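Trying Out Grippers at the Snack Table: A Conversation at Bratholm

13 July 2018

The first thing I was offered at the Bratholm workshop was coffee, and the second was a chair with a view of the test table, so I can't complain about the welcome. I had come to talk to the engineer who runs the gripper trials there, a soft-spoken person who has been comparing hardware for two-armed robots for most of a working life and who would much prefer that the story be about the grippers. No names, please, was the one condition. We settled in, the coffee was good and very strong, and we talked until well past lunch.

The question on the table this summer is a fairly plain one. Bratholm has to choose between two makes of two-fingered gripper, the Jestgate and the Heo, and whichever wins will be fitted to every pair of arms in the building. The arms themselves stay the same, and so does the Grallden controller that runs them.

"People think we must be choosing on strength," the engineer told me, "and I understand that, it's the number at the top of the brochure. But I've never had a sandwich that needed more strength! What I want to know is how gently it can close, and whether it closes the same way in the afternoon as it did first thing in the morning."

Sandwiches come up a lot in this line of work. The tests are built around putting together a tray of refreshments, the kind you might be handed at a hotel or a long meeting, and the groceries are real ones. I asked whether plastic blocks wouldn't be easier. They would, I was told, and for a while that was exactly what the team used, until both grippers were scoring so well on blocks that the results had stopped telling anybody anything.
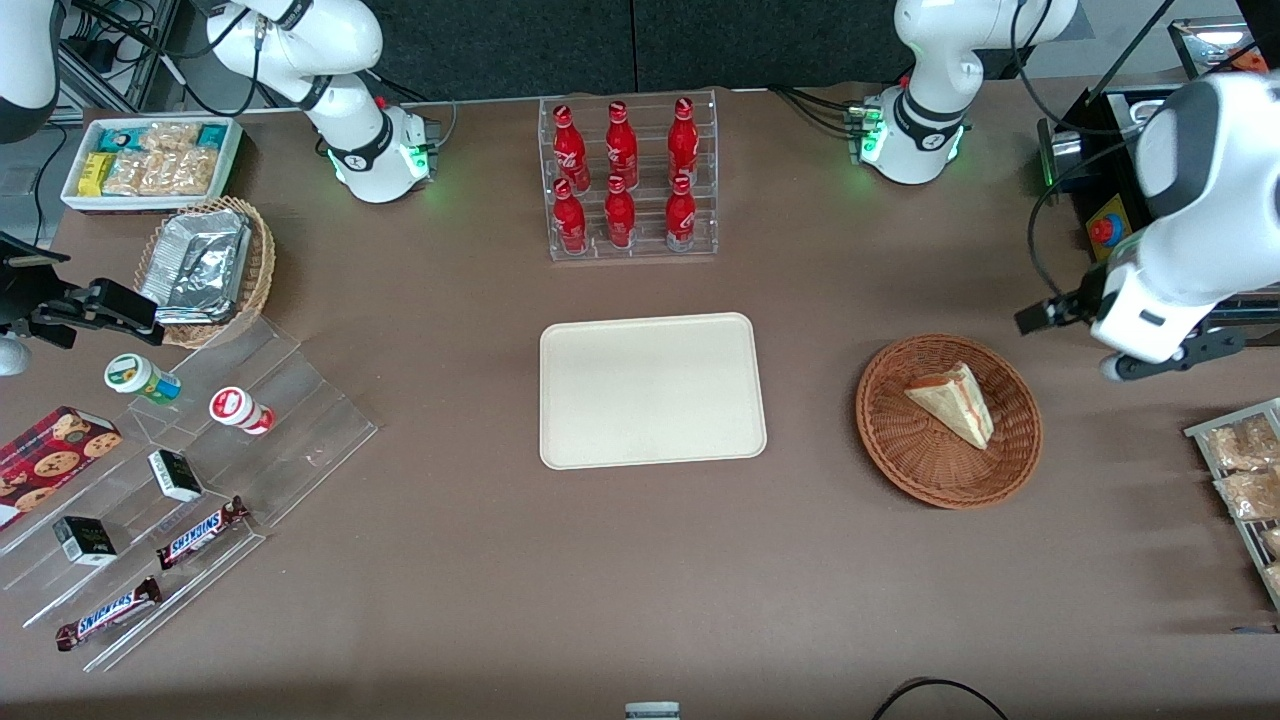
The refreshment table, with the serving tray in the middle and an arm at either side.

Each gripper gets 30 runs on a layout before the team moves things around, and there are 3 layouts in all. A run counts only if the item ends up on the tray in the state it was picked up in. A squashed corner is a fail, and so is a drop, even a drop that happens to land in the right place. (I argued a little for the lucky drops and got nowhere.)

"Bottles are where you find out about the fingertips," the engineer said. "They're smooth, they're round, and if you come in slightly off center, they want to turn on you. Then you go straight over to a candy bar, which is light and has that slippery wrapper, and you need a completely different touch. The Jestgate is lovely on bottles. I'd call the Heo the better one on wrappers, because the fingers are thinner at the end and can get underneath."

And the foil containers? There was a long sigh. "Foil remembers everything. You squeeze it a bit too hard and the dent is there for good, and the next run isn't the same test anymore. We go through a lot of foil."

We spent a good while on the clear display stands, which I had taken for simple furniture. They are a test in themselves, it seems, for the cameras as much as for the fingers. A camera that reads depth can look right through clear acrylic and report a shelf somewhere it isn't, and a gripper sent to that spot will bump the edge of a step on its way in. The team has tried two cameras so far and isn't in love with either.

I wondered if the controller made much difference to any of this, and the engineer brightened up. The Grallden lets the team set the closing force on a scale that goes to 100, and most of the spring was spent learning how little of that scale they needed. The Heo follows small changes faithfully. The Jestgate has a way of ignoring the smallest ones and then catching up all at once, and a wedge of sandwich doesn't forgive that.

So is it going to be the Heo? "I go back and forth," the engineer said, pouring out the last of the pot. "The Heo's finger pads wear faster, and changing them is a fiddly job with a very small screw. Ask the people who have to do it and you'll hear a strong opinion. I'd like one more layout, with the bottles closer together, before I sign anything."

That layout is planned for the end of July, and I've been invited back to watch it.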